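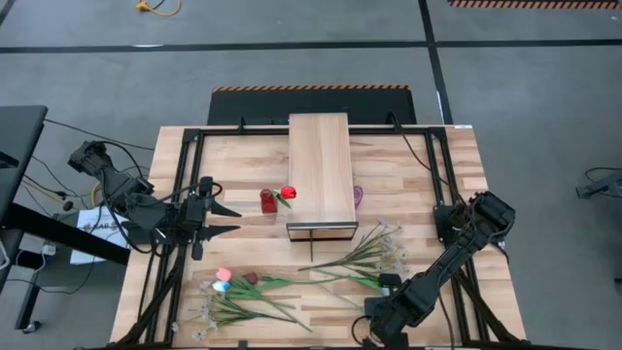 Red glass vase and tulip on a light wooden tabletop.

Search products, parts and guides

Sorano Rebound Trainer for Basketball

Reading time: 3 minutes

The Sorano Rebound Trainer is a shooting aid for school gyms, club facilities and college practice courts. A net surrounds the backboard and rim, collects both made and missed shots, and returns the ball to the shooter along an adjustable chute. Players spend more of each session shooting and less of it chasing the ball into the bleachers.

The trainer is supplied by Histunen and is suited to individual work as well as small group drills. One person can roll it from storage to the basket and set it up in 10 minutes. No tools are required after the first assembly.

Return positions

The chute locks in 16 positions, from one corner to the other. Coaches may leave it in a single spot for form shooting or move it between sets to cover the wing, the elbow and the top of the key. The angle of the chute can also be lowered for younger players - a bounce return is easier for them to catch than a chest-high one.

Net and frame

The frame is powder-coated steel. The net is a knotted polyester mesh that can be replaced in sections. Four locking casters with soft treads protect hardwood floors. With the arms folded, the trainer passes through a standard double door. Its total weight is 89 pounds.

The trainer fits regulation rims at full height. Customers who use adjustable goals should order the Shin extension kit, which allows the net to be lowered with the rim. The kit is sold separately and may be added at any time.

Shot counting

An optional counter, the Mosetow, clips to the rim and records makes and attempts. Results appear on a small display at the base of the frame and can be saved by player name. The counter runs on 3 AA batteries. It does not require a phone or a wireless connection.

Care and storage

Check the net ties before each week of use and tighten any that have slipped. Wipe the frame with a damp cloth. The trainer should be stored indoors with the casters locked. It is not intended for outdoor courts, and use outdoors will void the warranty. Players should not hang from the net or climb the frame.

Warranty and ordering

The frame is covered for five years and the net for one. Casters and ties are treated as wear parts and are stocked year-round. Schools and clubs may order by purchase order. Orders received before noon on Monday leave the warehouse the same week, except in October, when preseason demand may add several days.

For team pricing, or to arrange a gym demonstration, contact Aisling Duggan in Institutional Sales. Please include the number of baskets in your facility and the type of goal at each one - wall-mounted, ceiling-hung or portable.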